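**Ticket 584 - Orange end piece tight, step along one edge of white stick**

Product: Raslow marking stick, white body, orange cap
Reported by: Teresa Moreira, Drotby stockroom
Assigned to: Paraschiva Jitaru
Priority: low
Status: open, waiting on supplier

**Problem as reported**

Sticks from the April carton do not slide into the Breathnach wall rack. They go in by the plain end, travel partway, and stop. Sticks from the previous carton go in without force. Same rack, same slots, no change to the mounting. Teresa tried three slots in the top row and two in the bottom row with the same result. She also reports that the orange caps on the new sticks are harder to pull off.

Carton size is 1,000. Two cartons were ordered, 2,000 pieces total. The second carton is still sealed.

**Log**

09:10 - Asked Teresa to confirm the rack slots are clear. She ran a pipe cleaner through the five she had tested. Dust only. Old stick still fits all five.

09:35 - Checked the order. Part number matches the previous order. Supplier is Ristance for both. No note on the packing slip about a revised body.

10:20 - Received six sticks by internal mail, four new and two old. Laid a steel rule along each face. Old sticks are straight on all four. New sticks are straight on three and show a small offset on the fourth. Light is visible under the rule past the offset.

10:45 - Pulled the caps. Old caps fit the new bodies tightly. New caps fit the old bodies normally. The caps are probably fine and the body is slightly oversized at the cap end.

11:30 - Tried a new stick in the spare rack here. Stops at the same depth Teresa described. Rotated it a quarter turn and tried again. Went a little further, then stopped. Did not force it. The slot walls are thin and one was cracked that way last year.

13:15 - Sanded one new stick along the offset with 800 grit. It went into the rack after a few passes but the surface came up dull and picked up fingerprints. Not a usable fix for a full carton.

14:05 - Teresa asked whether the rack could be shimmed wider. It could, but the older sticks would then rattle and fall out of the lower row, which tilts forward. Not recommended.

14:40 - Sent two new and one old to Ristance with a description of the fault. Asked for a replacement carton or a confirmed revision number.

**Workaround**

- Keep using old stock in the wall rack.
- Store new sticks flat in the shallow drawer, caps all facing the same way.
- Leave the second carton sealed so it can go back if needed.
- Do not sand, trim or heat the bodies.

**Open items**

- Reply from Ristance.
- Teresa to check whether the sticks in the bottom layer of the open carton have the same fault. So far all samples came from the top layer.
- Decide whether Drotby needs a second rack with wider slots if the body has been changed on purpose.

**Note for whoever checks the bottom layer**

The fault is easy to miss when the stick is held up to a window, as the white washes out and the edges look soft. Lay it on a dark, matte surface and look down its length with the cap at the far end. On a faulty body the right-hand edge steps slightly outward a third or so of the way down from the orange cap, while the left edge runs straighter. Turn the stick and look again before passing it - the step only shows on one side. Mark rejects on the cap in pencil and keep them apart from the rest.

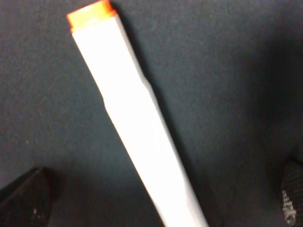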